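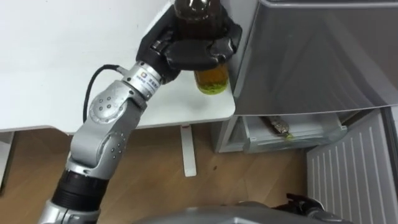
The drinks fridge question, again

22 July 2023

I have never believed in the second fridge. People get one "just for drinks," and by September it's full of mustard and half a lemon. So when we ended up with a gray one next to the white table, I gave it two weeks before somebody put leftovers in it. It lasted 5 days.

What I wanted to find out was whether the table could do the job by itself. Bottles on the table, right by the fridge door, and you put in only what you plan to drink that day. The Hollmann catalog calls this sort of thing a "beverage station" and wants 400 dollars for one. It's a table. Ours came from a clearance sale at Stonholm and the top is plain matte white, so every ring and drip shows up on it. I was told that would make us wipe it more. I have my doubts.
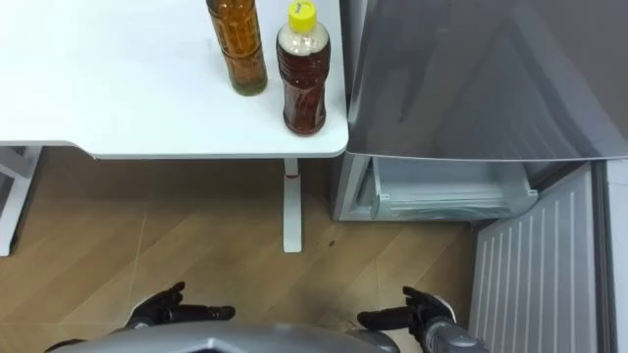
My other complaint is about where bottles end up. Everyone sets them down at the fridge end, as near the corner as they'll go, and then swings the door open. A short round bottle can probably take a bump. A tall skinny one I don't trust at all, and glass I'd like kept well back, please. I've read the advice on the Vulen storage blog about keeping a "landing zone" clear beside the refrigerator -- fine, but a landing zone is exactly where people land things.

Then there's tea. I keep hearing that bottled tea has to be chilled from the minute it comes home. Ours says to refrigerate after opening, and unopened it sits out on the table until somebody wants it. The store in Trurcombe keeps it on an ordinary shelf too. Read your own label, obviously.

For now the table stays where it is. I may try moving the bottles to the other end and see how long that holds up.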